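Carnet d'atelier, mai, 16 h
Par Aubert

Reprise des essais de lessive au local Dramcombe, et cette fois je note tout ! Lot 309 : torchons en coton, cycle à 38 minutes, lessive Kendamau. Les taches de café partent bien, le gras beaucoup moins (à refaire avec prétrempage). J'ai pesé avant le cycle : 848 g, et j'ai bêtement oublié de peser après, donc à recommencer.
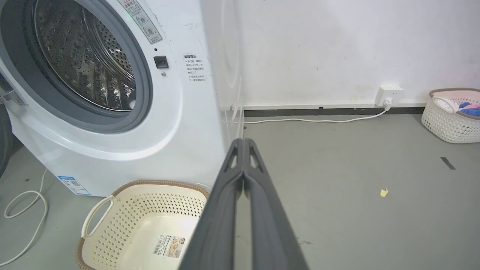

Le joint, je veux le suivre de près pendant toute la série, il ramasse les peluches comme pas possible. Chiffon humide dans les plis avant chaque lot, s'il vous plaît ! Pareil pour le tambour : un coup d'œil entre les petits trous, une fibre claire sur l'inox, ça se rate vite. Et je dois encore traduire le bloc de consignes en chinois sur la façade, côté droit.

À lire aussi
Lot 27, serviettes éponge
Détachant Flaltach, premiers essais

Commentaires
– Pour le gras, essaie le savon noir !
– Tu me gardes deux torchons témoins ?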